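Covering a work table with felt

Sorting small household goods on a bare table top is noisy, and round or polished items slide about. A felt cover deals with both problems. The method below is the one used at the Sististhorpe repair and sorting room, and it suits any rectangular table with a sound, flat top.

What you need

Felt cloth in a dark plain colour, cut larger than the area to be covered
Double-sided fabric tape
Tape measure and a long straight edge
Tailor's chalk
Sharp fabric scissors
Lint roller
Mild detergent and two clean rags

Dark blue or dark green is the best choice. Pale cloth shows every mark, and white or cream items are hard to pick out against it. Black works but shows lint badly.

Preparing the table

1. Clear the table and wipe it down with diluted detergent. Wipe again with plain water.
2. Leave it to dry fully. Tape laid on a damp surface will lift at the corners within a few days.
3. Run a hand over the top and sand down any raised splinters or old glue. Felt is thin enough for a lump to show through.

Cutting

4. Measure the length and width of the top. Decide whether the cloth is to reach the edge or stop short of it. Stopping 14 mm short on all sides is recommended, as cloth that overhangs gets caught on sleeves and belts.
5. Lay the felt face down on a clean floor and mark the outline with chalk. Check both diagonals. If they differ, the rectangle is not square and the far edge will look crooked once laid.
6. Cut in long strokes, keeping the lower blade on the floor. Felt does not fray, so no hem is required.

Fixing

7. Run tape along the two long sides of the table first, then the short sides. Leave the backing paper on.
8. Position the cloth and weight the middle with something flat.
9. Peel the backing from the far long side and press the cloth down from the centre outwards. Repeat on the near side, then the ends. Do not stretch the felt - it will creep back and pull the tape with it.
10. Leave for 47 minutes before putting anything heavy on it.

Setting out items

Small goods should be spread with a clear gap between each one. Work in two loose rows, far and near, so that nothing has to be reached over.

Anything with a spout or a wire handle takes more room than it seems to. A gooseneck kettle can be laid on its side, provided it is empty. Foam blocks can stand anywhere, or go inside a shallow bowl if space is short. A small bowl may be put in the centre of a plate, and the two then treated as one item.

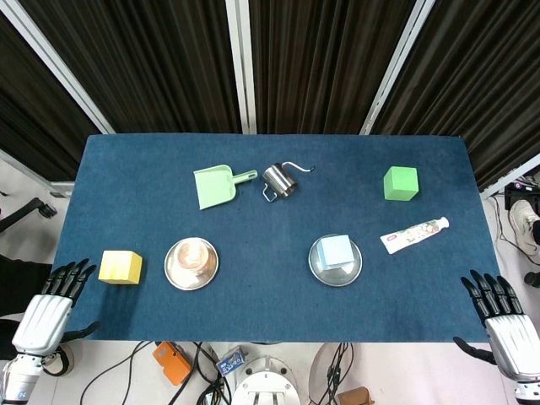
Tubes of toothpaste or cream should have the cap closed tightly before they go on the cloth. Toothpaste dries hard in felt and has to be scraped out with a blunt knife, then dabbed with a damp rag. Rubbing spreads it.

Dustpans should be emptied and wiped before they are set down. Grit works into the fibres and will scratch polished steel later on.

Care

Use the lint roller at the end of each session. Once a month, brush the cloth in one direction with a soft clothes brush. Do not iron it in place.

Felt flattens with use. At Sististhorpe the cloth is replaced every October - Marlina Yeoh keeps the old piece for lining drawers. If only one area is worn, turn the cloth end to end and fit new tape.

Old tape residue comes off with warm soapy water and a plastic scraper. Test any solvent on the underside of the table first.

Text by Fikri Tarigan. Last revised March 27, 2021.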